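Drucken | Als E-Mail senden | 3 Kommentare

Prüfliste Umkleide- und Spindbereich, Betriebsstätte Baltiditz

Geltungsbereich: Umkleide Erdgeschoss, Spindreihen A bis D, Taschenablage, Flure bis Notausgang Hof
Prüfintervall: halbjährlich, jeweils Februar und August
Grundlage: Hausordnung Besnard, Abschnitt Verkehrswege und Ablagen
Bewertung: i. O. / Mangel gering / Mangel erheblich / n. g. (nicht geprüft)

1. Verkehrswege

1.1 Lichte Breite Hauptgang, Soll mindestens 1000 mm: i. O.
Kommentar: Gemessen an der engsten Stelle zwischen Reihe B und Sitzbank, Ergebnis 1133 mm. Die Bank ist nicht am Boden befestigt und kann den Gang bei Verschieben einengen. Verschraubung empfohlen.

1.2 Bodenbelag eben, keine losen Kanten: Mangel gering
Kommentar: Übergangsschiene zum Waschraum an einer Seite angehoben. Bis zur Instandsetzung mit Warnband gekennzeichnet.

1.3 Notausgang frei und von innen ohne Schlüssel zu öffnen: i. O.

1.4 Sicherheitsbeleuchtung: n. g.
Kommentar: Funktionsprüfung erfolgt getrennt durch Fa. Udberg. Prüfprotokoll lag bei der Begehung nicht vor und ist nachzureichen.

2. Spinde

2.1 Standsicherheit, Wandbefestigung vorhanden: Mangel erheblich
Kommentar: Reihe C, letzte Einheit, obere Befestigung fehlt. Einheit gesperrt, Inhalt durch Nutzer geräumt. Freigabe erst nach Wiedermontage und Nachprüfung.

2.2 Türen schließen bündig, keine scharfen Kanten: Mangel gering
Kommentar: Spind 362, Türblatt verzogen, steht im unteren Drittel vor. Scharnier Typ Pureser, Ersatzteil bestellt.

2.3 Belüftungsschlitze frei: i. O.

2.4 Oberseite der Spinde frei von Gegenständen: Mangel gering
Kommentar: Kartons und Schuhe auf Reihe A. Sofort entfernt. Wiederholter Befund, Hinweis in die Unterweisung aufnehmen.

3. Taschen und persönliche Gegenstände

3.1 Keine Taschen auf dem Boden im Gangbereich: i. O.

3.2 Riemen und Tragegurte ragen nicht über die Ablagekante: Mangel gering
Kommentar: An der Taschenablage hingen zwei Gurte in Kniehöhe in den Gang. Beim Ablegen sind Gurte vollständig auf die Fläche zu legen oder unter das Gepäckstück zu schieben. Reißverschlüsse sind zu schließen, damit kein Inhalt herausfällt.
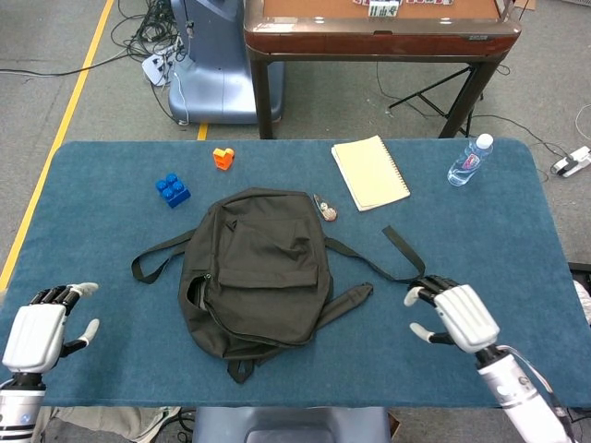 Abb. 1: Rucksack mit seitlichen Gurten, links unten ein Stück geöffnet

3.3 Tiefe der Ablagefächer ausreichend: i. O.
Kommentar: Größere Gepäckstücke gehören in die Sonderfächer am Eingang. Beschilderung dort verblasst, bitte erneuern.

3.4 Herrenlose Gegenstände: i. O.
Kommentar: Fundkiste geleert. Aufbewahrungsfrist laut Aushang 180 Tage, danach Abgabe an die Verwaltung.

4. Elektrik und Lüftung

4.1 Steckdosen und Schalter unbeschädigt: i. O.

4.2 Handtrockner, Prüfplakette gültig: i. O.

4.3 Keine privaten Heizgeräte oder Mehrfachsteckdosen: Mangel gering
Kommentar: Mehrfachsteckdose ohne Prüfplakette hinter Reihe D vorgefunden und eingezogen.

4.4 Abluft Trockenraum: i. O.
Kommentar: Filtermatte beim nächsten Termin tauschen.

5. Nachverfolgung

Punkt 2.1 ist vor Wiederbelegung der Einheit abzuschließen. Punkte 1.2 und 2.2 bis zum nächsten Begehungstermin, Mittwoch, 9:30 Uhr. Die übrigen geringen Mängel gelten mit Eintrag im Mängelbuch als gemeldet.

Kontakt | Impressum | © Besnard, Betriebsstätte Baltiditz | Nach oben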